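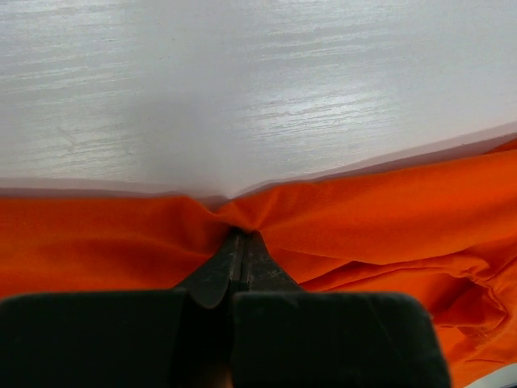
*Orange cloth, gathered to a point near the table edge.*

**From:** Mawuli Kpodo
**To:** folding list
**Date:** 12/16/25
**Subject:** Re: Fold spec for the orange cloths, Momesgate

Azucena Ocampo wrote:

> Section 2 of the fold spec says "pick up the cloth by two adjacent corners." It does not say how to find the corners when the cloth starts as a heap, and that is how every cloth comes out of the bin. Celina and I read the section differently and our stacks do not match. Hers have the seam inside, mine have it outside.
>
> Also, does the finished pile go in the far left corner of the table or to the right? Both are in the August draft.
>
> Azucena

Replies in order.

## 1. Finding the corners

The spec assumed a flat start. I propose the following wording for section 2:

1. Lift the heap at any point along an edge and let the rest drop.
2. Follow the edge outward to the first corner. Hold it.
3. Follow the same edge the other way to the second corner. Do not cross the middle of the cloth.
4. Pull the two corners apart until the top edge is straight. The lower part may stay crumpled at this stage.

Starting from the middle of the heap is allowed but slow. A pinch taken there pulls the creases into a fan, and they have to be worked out again before the first fold.

The pile goes in the far left corner. Dark red towel at the bottom, pink cloth on top, orange to follow once folded. I will strike the other sentence from the draft.

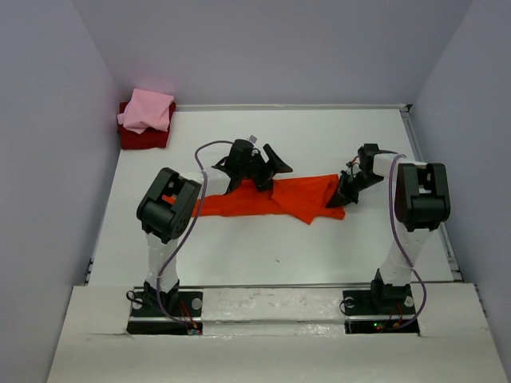 ## 2. Seam direction

Seam inside. Use the stitched seam as the reference, not the color, which is too close on both faces to judge under our lights. If the seam is visible on the outer face after the first fold, open the cloth and turn it over. Do not correct it at the second fold, as this puts the seam on the folded edge and the pile leans.

The ribbing helps as a secondary check. On a rounded fold the fine lines should run along its length. If they run at an angle, the fold is off the grain and will creep when stacked. 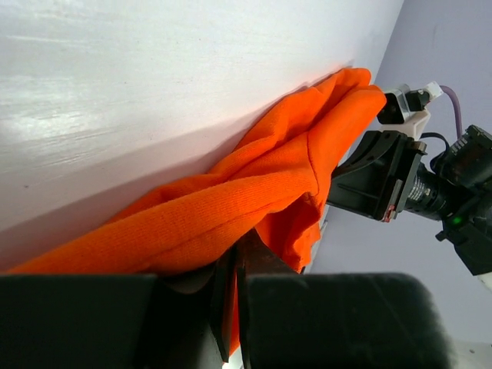

## 3. Table and clearance

The white top is slick, so a cloth dragged by one corner takes the whole heap with it. Keep both top corners under tension and lay the lower edge down first. A flap trailing toward the front right is the usual fault. Straighten it before the top edge is released, or it ends up trapped under the first fold.

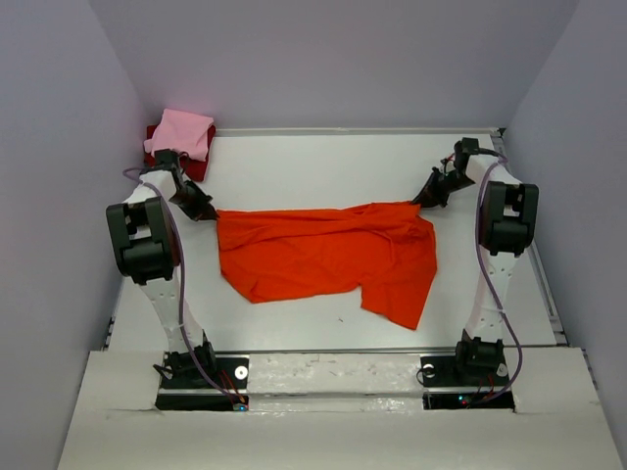

Leave 6 cm between the spread cloth and the finished pile. The pink cloth slides off the red one with very little contact, and restacking costs more time than the fold itself.

Open item: Celina Borkowska asked whether the Gough cloths follow the same spec. They are 7 cm shorter on one side, so the thirds do not come out even. I would halve them instead. Objections to the list, please, and I will put the revised text in the Ustent folder.

Mawuli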